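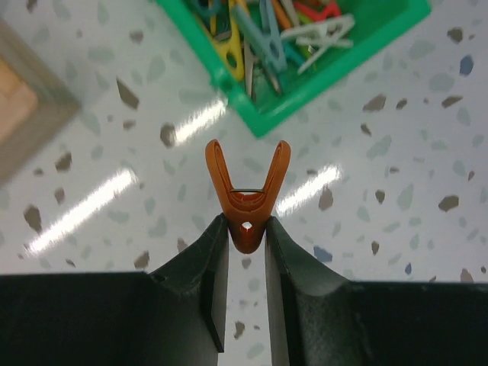 按照一位匿名试用者的说法，拿到这类套件以后最先想知道的并非它能抓多重的东西，“而是它肯不肯让我半天之内就开始干活”。这句话写在试用问卷的末尾，我们读到时很受触动，后来整节实验的安排都受了它的影响。

图3 腕部视角下的夹持操作：指尖夹住一只橙色塑料夹子，后方为装有杂物的绿色托盘。

4.2 Eltlow 夹爪套件的小物件整理评测

本节评测的对象是 Lorkance 推出的 Eltlow 桌面级夹爪套件，包括一对可更换的指件、腕部相机支架和配套的示教软件 Cuautle。前一节讨论的是标定误差，用的都是规则方块；到了这里，我们终于可以把它放到真正琐碎的东西面前，说实话，这是全文中我们做得最起劲的一部分。

任务取自 Gimavside 任务集中的“杂物归位”一项。该任务集共有18类日常小物，晾晒用的夹子被列为较难的一类：表面光滑，两臂张开，受力点稍微偏一点就会在指间转动。图3中夹子的两臂朝上呈V形张开，指尖捏住的是靠近底部的较窄部分，中间的金属弹簧在指尖上方，没有被压到。我们在示教时反复推荐这种持法，它给后续放置留出的余地最大，腕部相机也能同时看到夹子和托盘。

示教数据由7名操作者采集，每人完成的次数不等，剔除通信中断的记录后，共得到656段有效轨迹。操作者事先没有接受统一训练，只读过套件自带的快速指南。Cuautle 会在每段结束后立刻回放指件开合曲线，操作者可以当场决定保留还是重录。这个功能在产品说明里只占一行，用起来却非常顺手！好几位操作者在问卷中都单独提到它，有人甚至希望把回放速度再调快一倍。

采集中最常见的失败有两种。一种是夹得太靠上，指件闭合时推动夹臂，物体随之歪斜；另一种出现在杂物彼此交叠时，指件下探会碰到旁边的物件，例如剪刀的刀刃或另一只夹子。对前一种情况，我们把软件中的闭合速度下调到默认值的50%，歪斜现象明显减少。后一种情况没有简单的参数可调，目前仍要靠操作者换一个进入角度。指件顶端的弧形和棱纹在这里帮了不少忙，贴着盘壁下探时比我们先前试过的平头指件从容得多。

光照也值得一提。抛光的浅色地面会把顶灯映成一条条亮带，地面本身又布满杂色颗粒，对分割模型相当不友好。我们没有铺设遮光布，也没有更换场地，用户家里和办公室里的地面多半也是这样。令人高兴的是，腕部相机距离目标很近，夹子的饱和颜色在画面中仍然容易分辨；白色和半透明的物件则困难一些，相关的误检情况放在附录B中讨论。

套件并非没有缺点。指件的固定螺钉位置偏里，更换时必须先拆下相机支架，装回后还要重新标定；快速指南对此只字未提，我们是在第二次更换时才弄明白顺序的。线缆的出口方向也不太理想，手腕转到极限位置时会轻轻扯动接头。我们已将这两点反馈给 Lorkance，对方答复会在下一批次中调整出线口，螺钉位置暂不改动。

下一节使用同一批轨迹训练模仿策略，并比较仅用腕部图像与加入固定视角图像两种输入设置。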